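Programme Sisterport, volet « lecture du soir pour adultes »
Rapport d'avancement au bailleur, deuxième période
Rédigé par Mawuli Owusu, coordination pédagogique
Destinataire : Theophilus Osei, fonds Billholm

1. Où nous en sommes

Le plan de travail prévoyait que la deuxième période soit celle de la consolidation. Je n'emploierai pas ce mot. Les ateliers ont lieu, les formateurs sont payés, les salles ouvrent à l'heure, et tout cela compte. Mais je ne vois pas encore ce qui permettrait d'affirmer que les participants lisent mieux qu'à leur arrivée, et je préfère l'écrire dans ce rapport plutôt que de le laisser découvrir à l'évaluateur.

Sur les 50 personnes inscrites à l'ouverture, 40 sont venues à au moins une séance et 24 viennent encore régulièrement. Le tableau de bord transmis en novembre parlait d'un « taux d'engagement satisfaisant ». La formule reprenait le seuil fixé par la convention, qui considère comme engagée toute personne ayant signé une feuille de présence une fois. À ce compte, quelqu'un qui entre demander l'heure du bus est un apprenant engagé. Je demande que ce seuil soit revu avant le prochain versement, même si le chiffre révisé nous est moins favorable.

2. Les ateliers

Trois groupes fonctionnent en soirée. Le groupe des débutants complets est le plus stable. Le groupe intermédiaire a perdu une bonne partie de son effectif quand les horaires de l'équipe de nuit ont changé à l'usine Koder ; nous avons proposé un créneau le vendredi matin, qui a peu de succès. Le troisième groupe, celui des écrits administratifs, est celui qu'on nous réclamait le plus pendant l'étude préalable. C'est aussi celui où l'on vient avec un courrier précis, où l'on obtient de l'aide pour ce courrier, et d'où l'on repart. Je ne blâme personne : c'est un usage très raisonnable d'un atelier gratuit. Seulement, il s'agit d'une permanence d'écrivain public, et le budget la présente comme une formation.

Les formateurs sont partagés sur ce point. Deux d'entre eux souhaitent imposer un nombre minimal de séances. J'y suis opposé, faute de moyen de faire respecter la règle sans renvoyer des gens qui ont besoin d'aide. La question reste ouverte et je ne prétends pas qu'elle sera tranchée d'ici le prochain rapport.

3. La méthode McIver

Le fonds avait souhaité que nous utilisions les cahiers McIver, au motif qu'ils avaient donné de bons résultats ailleurs. J'ai demandé à plusieurs reprises où se trouvait cet ailleurs et ce qu'on y avait mesuré. La réponse reçue est une brochure. Elle contient des témoignages, un graphique dont l'axe vertical ne porte pas d'unité et la mention d'une étude dont je n'ai pas pu obtenir le texte.

Nous avons tout de même utilisé les cahiers, comme convenu. Les premières leçons sont bien construites et les formateurs en apprécient la progression sur les sons. À partir du milieu du cahier 2, les textes supposent un vocabulaire que nos débutants n'ont pas, et les exercices à trous se résolvent par élimination sans qu'il soit nécessaire de lire la phrase. Une participante a rempli une page entière correctement, puis n'a pas su dire de quoi parlait le texte. Ses réponses figurent pourtant comme acquises dans le suivi fourni avec la méthode.

Je propose de garder le cahier 1, d'abandonner le suivi McIver et de revenir à une courte épreuve de lecture à voix haute, suivie de questions posées oralement. C'est plus long à faire passer, et les résultats seront moins flatteurs.

4. Matériel

Les lettres mobiles restent le support le plus demandé par les débutants. La ligne « petit matériel » est consommée presque en entier, et je ne demande pas de rallonge. En revanche, les tablettes achetées au démarrage servent peu.
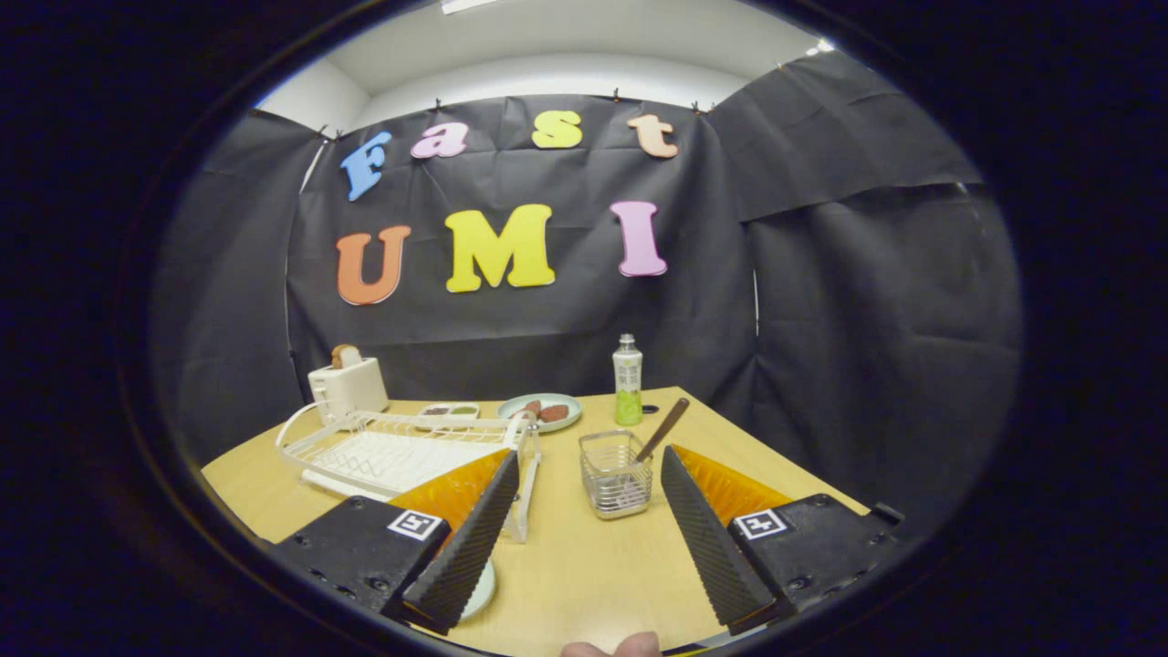

L'application installée sur ces tablettes exige un compte individuel avec adresse électronique, ce qui écarte justement les personnes pour lesquelles elle a été choisie. Les formateurs ont ouvert des comptes à leur place, puis passé des débuts de séance à retrouver les mots de passe. L'éditeur annonce une connexion simplifiée dans une prochaine version. Il l'annonçait déjà avant la signature du bon de commande. Je recommande de ne pas renouveler les licences et de reporter la somme sur les heures de formateur.

5. Budget

Les dépenses de personnel sont conformes aux prévisions. Le poste « communication » est sous-consommé, ce que je ne considère pas comme un retard : la plupart des inscrits disent être venus par un voisin ou par un collègue, et les affiches imprimées pour le lancement n'ont, à ma connaissance, amené personne. Le poste « déplacements » sera dépassé si la réunion de coordination se tient encore à Billholm. Elle pourrait se faire par téléphone.

6. Ce que je demande pour la période suivante

Une définition de l'assiduité fondée sur la présence répétée, avec un seuil à discuter ensemble.

L'autorisation écrite de remplacer le suivi McIver par l'épreuve orale décrite au point 3.

Le transfert du montant des licences vers les heures d'enseignement.

Une décision sur le groupe des écrits administratifs : soit le fonds accepte de financer une permanence et nous la nommons ainsi, soit nous fermons le groupe et orientons les demandes vers la mairie, dont je doute qu'elle puisse les absorber.

Je n'ai pas joint de témoignages de participants. Le modèle de rapport en prévoit 3, « de préférence positifs ». Plusieurs personnes auraient accepté de parler, et certaines sont contentes de leurs soirées, mais des citations triées d'avance n'apprendraient rien au fonds. Si M. Osei souhaite entendre les participants, les séances commencent à 18 h 30 et il peut venir sans prévenir.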